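Shoe rule comes to the Begum building, and the shoes comply

March 30, 2022

Residents of the Begum building on Pelteder Street have been asked to keep their footwear off the hallway floor, and after a winter of tripping over one another's boots, most of them have agreed to try.

The shared entrance now has a notice, a broom and a set of guidelines running to 289 words, which is longer than the lease section on fire safety. The author is Shiuli Ekanayake, who lives on the ground floor and has fallen over more shoes than anyone.

"I wrote it in January with a bag of ice on my ankle," she said. "The first draft was less polite."

The guidelines favor a low, open shelf over a cabinet with doors, on the theory that people will not open a door to put a shoe away. Two tiers will do, with the floor underneath for anything that gets worn daily. 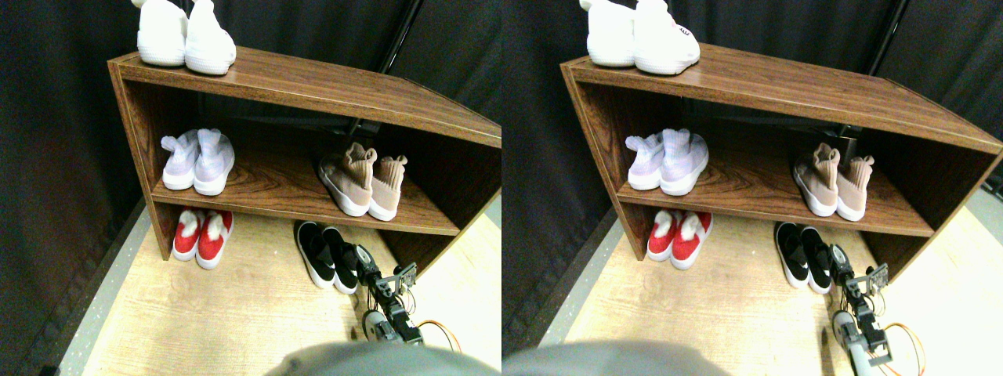

Pairs stay together

The strictest rule concerns pairs. They are to sit side by side, left with right, and a lone shoe goes into a box by the mailboxes until somebody misses it. Which way the toes point is left to the household – a clause that took 90 minutes to settle at the tenants' meeting.

Color is not regulated. White sneakers can go on the top board, and lavender and beige-pink knits can share the shelf below with a bit of bare wood between them.
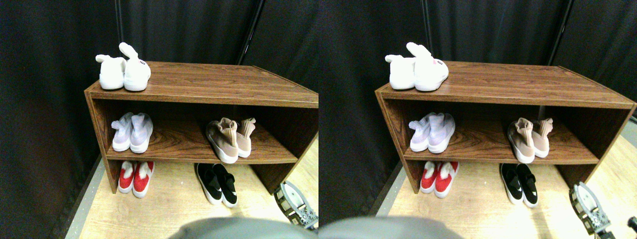 Not everyone is sold

Domnica Ciobanu, on the third floor, supports the shelf but objects to the fine, set at 60 cents per stray shoe. She has two teenagers and has done the math.

"They could bankrupt me by summer," she said.

Money from the fines will go toward a new doormat. The old one, Ekanayake said, was last seen under somebody's boots.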